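Home | Boards | Workshop | Log in
Can a machine fold a duster yet?
Posted by Delyth Pugh, 5/15/22
2 min read

Two renders from the Brelovis simulator. White arm, yellow thing in the gripper in both.

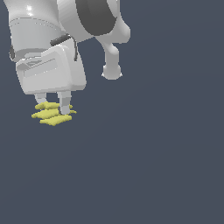
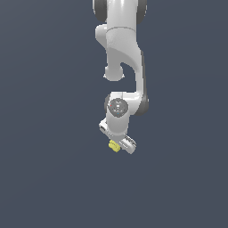 Replies (3)

ostham_lad: Picking up, fine. Folding, no. I fold 186 cloths a shift at Sayce and no arm would keep up.

Delyth Pugh: Speed can come later. Ours got a clean fold on 7 runs in March.

ostham_lad: In a simulator. Real cloth sticks to itself.

vuvgate_kim: Disagree a bit. The first one looks properly crumpled, layers and all, so the model isn't rubbish. I'd let it sort rags now. Folding I'd leave to people.

Delyth Pugh: Sorting is next on my list. Will post the settings.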